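4.2 How much do foragers bring home?

Guidebooks for beginners tend to promise a full basket. Our participants, who kept diaries of every outing in the Ifans woods from June onward, were less generous. Of the 100 trips logged, 40 ended with nothing anyone would call a meal, and one ended with a single puffball and a long account of the parking.

We had asked people to weigh their finds before cleaning. Most did so faithfully. A few weighed them after cleaning, after frying, or in one memorable entry after dinner, by subtraction. These were dropped.
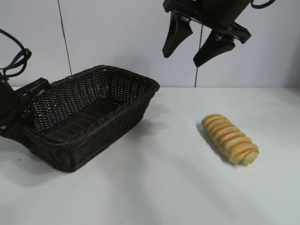
Chinyere Ezeani objected, on reading a draft, that weight was the wrong thing to measure in the first place, as a pound of nettles and a pound of chanterelles have little in common apart from the pound. She would have counted hours walked per edible species. We have since done both, and the two rankings disagree about nearly everyone.

Nettle pickers lead by weight. By species per hour the leaders are the slow walkers, nine of whom never left the first bend of the Clistel path.

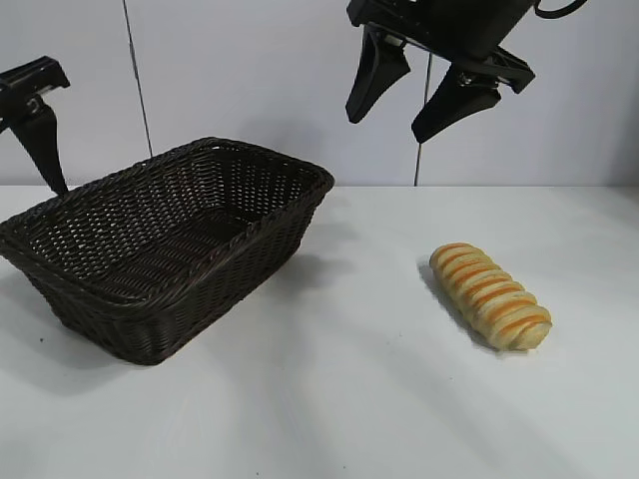 Figure 3. Basket and bread roll.

Energy return is harder to defend. Wild greens are mostly water, and a morning of bending and swearing costs more than a bag of chickweed pays back. Sornik tables put a day's need at around 2000 calories, which none of our diarists came near. Set against such returns, the one long roll of bread in Figure 3 is stiff competition, and it required no identification key. Diarists who packed lunch were asked to log it separately; compliance was poor.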